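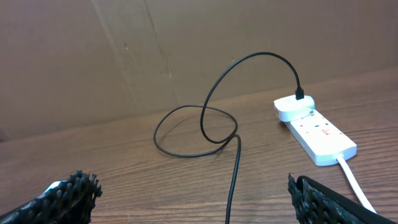 Wrist camera view, USB cable and power strip on the table

Clekell gripper kit with nub pads: worth buying for cable work?

Posted by Victor Owino, 9 February 2019

Hello all. I am comparing kits for a small arm that should handle cables and plugs on a table. The Clekell kit comes as two fingers with rubber nub pads, a wrist camera and a mounting plate. The seller, Clasgate, asks 1,741 dollars for it, and the plain kit with flat pads is 100 dollars less. My work is mostly thin black USB cables, the kind that make a loop on the table and stand up in an arch near the plug. I attach the view I would like to work with.

My doubts are two. First, do the nubs hold a thin cable well, or does it slip between them? Second, is the wrist camera good enough to find the connector when the fingers are also in the view? I cannot return the kit after the pads are mounted, so I prefer to ask before I pay.

Maysoun Rizk

I have used the Clekell kit since January, on an arm of almost the same size as yours, I think. For the cable itself I am satisfied. The nubs bend a little and the cable sits among them, so I can close the fingers with low force. Flat pads were worse for me because the cable rolled out when I lifted.

For the plug it is a different matter. If you take hold of a USB connector with the nubs, it can turn some degrees in the grip, and then it does not go into the adapter. I solved this by gripping more slowly and checking the angle in the camera before insertion. Please also fix your power strip to the table, or it will move when you pull the plug out. I use two strips of double-sided tape.

About the camera: the fingers take the two lower corners of the view, but the gap between them stays free when they are open. A white adapter on a brown table is easy to find. A black connector on a black cable is harder, and I had to add a lamp from the side. The manual says the pads last 2,000 grips. I did not reach this number yet, so I cannot confirm it.

One more thing, do your tests with the strip disconnected from the wall.

Elie Daher

Get the flat ones and save the money. Nubs collect dust.

Eun-seong Moon

I agree with Maysoun about the slow grip. I would add that Clasgate sells the nub pads separately for 60 dollars a pair, and they fit on the plain kit with the same four screws. I bought it this way and I change the pads according to the task, nubs for cable and flat for plugs. The change takes me a few minutes, and afterwards the camera must be calibrated again. Ask them which screw length is in the bag, mine were too short and I waited one week for the others.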